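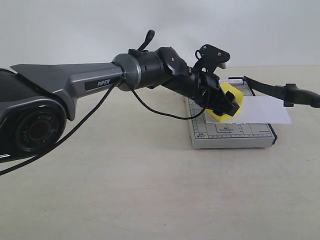

How a Paper Cutter Works

A paper cutter is a tool for cutting paper in a straight line. It rests on a flat surface such as a tabletop. Scissors can cut in any direction, but the line they make depends on how steady the hand is. A paper cutter guides the blade, so the line depends on the tool.

Where paper comes from

Most paper is made of very thin wood fibers. The fibers are mixed with water, spread out flat, pressed and dried. They cross over one another in every direction and hold together in a mat. To cut paper is to break those fibers along a line.

Pulling breaks fibers too, but at the weakest spots, and that is why a torn edge looks fuzzy. A blade presses on a very narrow strip. The narrower the strip, the less force is needed.

Two common types

Guillotine cutter. This type has a flat base and a long arm with a blade on it. The arm is joined to the base at one end by a hinge. When the arm comes down, the blade slides past the metal edge of the base. The two edges cut the paper between them, starting near the hinge and moving outward. This sideways cutting action is called shearing. Scissors use it as well.

Rotary cutter. This type has a small round blade inside a holder. The holder slides along a rail, and the blade turns as it moves. Many rotary cutters have a plastic strip under the rail for the blade to press into. The strip wears out and has to be replaced.

The arm as a lever

The arm of a guillotine cutter is a lever. The hinge is its fixed point, or fulcrum. The hand pushes at the far end and the paper lies between the two. If the hand is 50 centimeters from the hinge and the paper is 10 centimeters from it, the force on the paper is five times the push of the hand. Friction takes away a little of this.

Words to know

Base – the flat part that holds the paper.
Fence – the raised edge that the paper is pushed against. It stands at a right angle to the cut.
Grid – lines printed on some bases for measuring.
Clamp – a bar that holds the paper still.
Guard – a cover that keeps fingers away from the blade.

How many sheets?

Each cutter has a limit, normally given in its instructions. A small one may be made for 10 sheets of ordinary paper. A stack of 500 sheets is about 50 millimeters thick and needs a large machine of the sort used in print shops. With too many sheets in a small cutter, the stack bends and slides, and the bottom sheet comes out a different size from the top one.

Safety

The blade is sharp along its whole length. Use a paper cutter only with an adult. Keep fingers behind the guard, and lower and lock the arm when the cutting is done.

Flendatik Fact Pages, May 2021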